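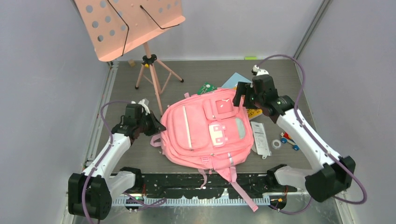
Orestis Galanis wanted to know one thing before he read any further: does it work on a bag it hasn't met before? Fair question, and the answer from the Dendley group is a cautious yes. They posted their results on 28th October.

The method is called Erari. Two arms, one soft bag, a table with other stuff left lying on it. Packing bags is a pain for robots – fabric sags, straps go everywhere, an opening is never the same shape twice. Most earlier work had the bag propped up in a holder. Not this lot.

What's new is the order of things. Erari doesn't try to work out the whole shape of the bag. It looks for a stretch of edge it can pinch, gets one gripper on that, then decides what the other arm should do. If the pinch looks poor it lets go and looks again. Igor Machala, who led the work, calls it "grab first, think second", though the paper puts it more politely.

Training took 158 demonstrations, all done by people steering the arms by hand. Then 200 test runs. Bag in a new position every time, the clutter moved too. Erari got hold of the opening and kept it in nearly 30 more runs than the teams older method, Thevar, which had the same training data. 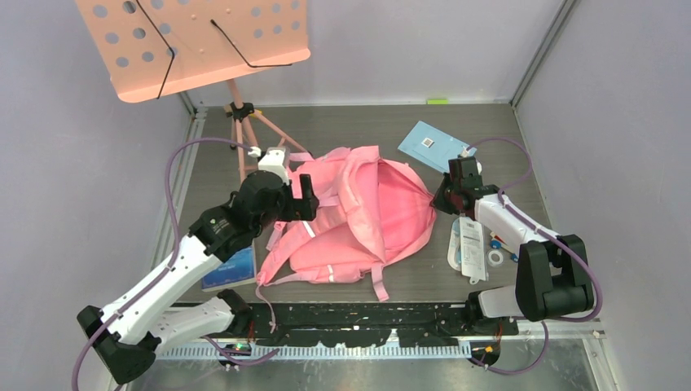
Where it goes wrong

Straps, mainly. The system sometimes takes a loose strap for an edge and pulls that instead, and the bag just slides. Thin cords are worse. Manolis Stefanou, who ran the tests, says the fix may be as dull as more examples with straps in the way.

Speed is the other thing. A person has a bag open in a couple of seconds, Erari takes up to 2 minutes if it has to regrasp. Fine for a paper – less so for a packing line.

And all the runs were at one bench. No word yet on how it copes with different lighting or a diffrent table height.

What next

Code and training data due in December, says Machala. Gomeck, which paid for part of the work, wants a version that closes bags as well. Zips not included for now.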